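Chapter 4
Planning a Club Ride

Before you start: a pencil, a road map, the club rules from Chapter 3.

Most club rides go wrong on paper first. Too far, too many hills, cafe shut. This chapter is about routes – picking one, checking it, changing it when the weather turns.

We follow Myrtle Lyons and her Sunday group from Kudell to Stever and back, 43 miles, 654 metres of climbing. Slow group, mixed ages. Sebastian Ilie leads the faster lot over the top road, 898 metres, same cafe. Who sets off first? Have a think before you read on.

Key words: regroup, back marker, bail-out point, gradient.

By the end you should be able to plan a half day ride, work out a fair avarage speed and write a route card somebody else can follow.

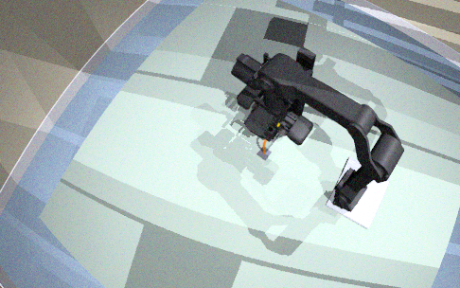

Fig. 4.1 Black robot arm on a pale green surface (computer-rendered).

4.1 Where to start
Start with the stop, then work outwards. Distances first, hills second – seperate columns.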